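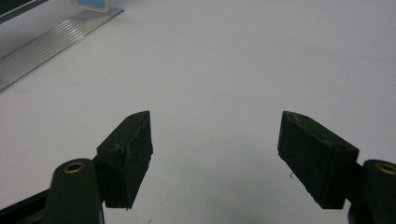
Vehicle Encyclopedia > Buying and Selling > Vehicle History > Odometer Disclosure

Odometer disclosure

By Gwenllian Rees
Tuesday, March 1, 2022

Odometer disclosure is the written statement of a vehicle's mileage that a seller gives to a buyer when ownership changes. It is usually made on the title document itself, in a space set aside for the reading, and is signed by both sides. The purpose is to give the buyer a fair idea of how much use the vehicle has had and to leave a record that later owners can check.

Contents of a disclosure

A typical disclosure gives the reading without tenths, the date of the transfer, the names and addresses of the seller and buyer, and the make, model, year, body type and identification number of the vehicle. The seller also states which of the following applies:

The reading is the actual mileage.
The reading is in excess of the mechanical limits of the odometer. This applies to older five-digit instruments, which return to zero after 99,999 miles.
The reading is not the actual mileage and should not be relied upon.

The last statement is often shortened to "not actual mileage" or NMI, TMU and similar codes in auction listings. Once a title carries this wording it normally stays on every later title for the same vehicle, and the market value falls accordingly.

Mechanical and digital odometers

Mechanical odometers use a set of numbered drums turned by a cable from the transmission. Tampering with them often left signs such as digits out of line, scratches on the drums or missing screws around the instrument panel. Digital odometers store the reading in memory. They can be altered with electronic tools and may show no outward sign of it, although many vehicles keep a second copy of the mileage in another control unit. A difference between the two copies is a reason to look further.

Replacement instruments

An odometer may be repaired or replaced lawfully. Where the new unit can be set to the old reading, this is done and no special note is needed. Where it cannot, the unit is set to zero and a label is fixed to the door frame giving the earlier mileage and the date of the work. Removing the label to mislead a buyer is treated as an offense in the same way as changing the reading.

A common case is a used instrument cluster taken from a salvage vehicle. The cluster brings its own mileage with it, which may be higher or lower than the true figure. Sellers who know of such a swap should mark the reading as not actual, even when the difference is small. In a dispute described by Montserrat Galindo in her handbook for independent dealers, a Robles sedan had been fitted with a cluster that read only 1,280 miles more than the original – the sale was still reversed.

Exemptions

Some vehicles are exempt from disclosure, including many heavy trucks and vehicles that were never self-propelled, such as trailers. Older cars may also be exempt once they pass an age set by law. In the United States the limit was ten years for a long time. Under a federal rule that took effect in 2021, vehicles of model year 2011 and later stay subject to disclosure for 20 years. Vehicles of model year 2010 and earlier kept the older limit.

An exempt title may show the word "exempt" in place of a figure. This says nothing about the condition of the vehicle or whether its odometer works.

Checking a reading

Buyers compare the disclosed figure with service invoices, inspection certificates, oil change stickers and earlier titles. Wear on the pedals, driver's seat and steering wheel is a rougher guide, as these parts can be replaced cheaply. Commercial history reports collect readings from several sources, but a gap in the report is not proof of a problem. Clerical errors are also common – a dropped digit can make an honest car look as if it has been rolled back, and a corrected title may be needed before it can be sold.

See also

Certificate of title
Salvage title
Vehicle identification number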